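Keeping Your Smoke Alarms Honest: What Works in My House

I've lived in the same drafty two-story in Clernport for ages, and I have burned enough toast to consider myself a smoke alarm expert (the neighbors would agree!). These are the habits that stuck.

Vacuum them

Dust is behind a lot of those 3 a.m. chirps. Twice a year I run the soft brush attachment over the vents on every alarm, upstairs and down, and then wipe the outside with a barely damp cloth. No spray cleaner, ever. I take mine down and do them at a table where I can see what I'm up to, and I put each one back before I start on the next.
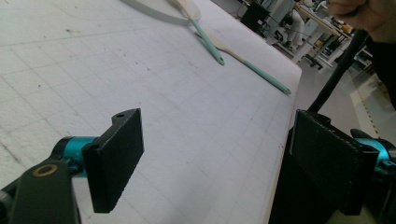

A clear work surface makes small jobs easier.

Write the date on the back

Alarms get old. Most are meant to be replaced after ten years, and the manufacture date is printed on the back in type made for ants. I copy it in big marker on a strip of masking tape and stick that on the back too, well away from the vents. When I did this the first time I found one in the hallway that was older than my car. Out it went!

Test with the button

Please don't wave a candle under it. My uncle did that for years and all he got was a sooty ceiling. Hold the test button until it shrieks, and have somebody stand in the farthest bedroom with the door shut to see if they can hear it. We couldn't, so we bought a linked set, 4 alarms for almost $200, and now they all go off together. Worth every penny, though the dog disagrees.

Move the one by the stove

If it goes off every time you fry an egg, you'll end up pulling the battery, and then you've got a plastic ornament. Ours sits ten feet farther down the hall now and I haven't had to flap a dish towel since March.

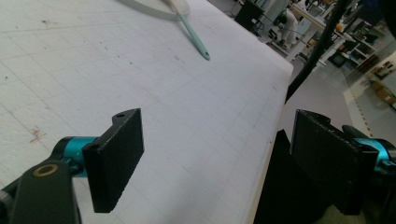 Keep spare batteries in one place

Mine live in an old Cernarico cookie tin on top of the fridge. Check the alarm's label for the type it takes before you go shopping, and if yours is one of the sealed ones, skip this bit entirely. Old batteries go in a separate jar, with tape over the ends of the nine-volts, until I'm headed to the drop-off on Kindov Street anyway.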